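Tadhg Coughlan
Right, the big bag sort-out. Thread, will be quick, kettle's on

1/ So many bags. Wash bags, shoe bags, the lot. Half of them came free with something. Going through the lot before we go to Coris in March
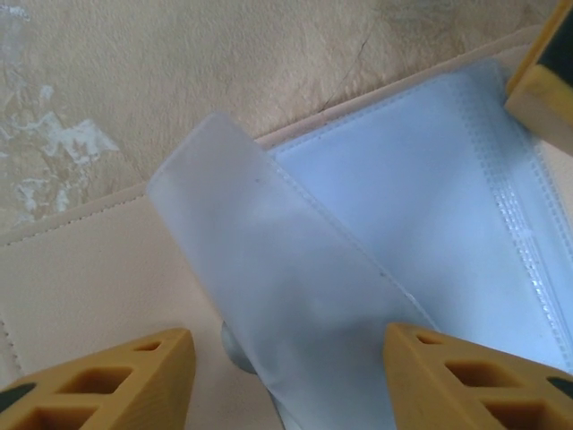
frosted plastic flap, seam down the one side

2/ I like frosted. Cloudy enough that the neighbours don't see your business, you can still sort of tell what you've packed

3/ Always check the seam first. Plastic goes brittle along the stiching and then you've got shampoo in your socks. Ask me how Narnier went

4/ Cleaning: warm water, drop of washing up liquid, soft cloth. NOT the scourer. Did that to one last year and it's been scratched to bits ever since

5/ Dry them open, flap up, overnight. Shut them damp and they pong

6/ Folded flaps keep the crease. Hairdryer on low, flatten under a big book, leave it. Mine's the Grosteck road atlas, weighs a ton, no other use for it now

7/ Keep pile: 14. Bin pile: 2. Yes I know. My sister says that isn't a clear out

8/ Someone asked where I get new ones, the Chaudhary shop by the station, bottom shelf at the back past the umbrellas. Take cash, card machine's tempremental

9/ Zips tomorrow. Candle wax or pencil, send me your votes, tea's ready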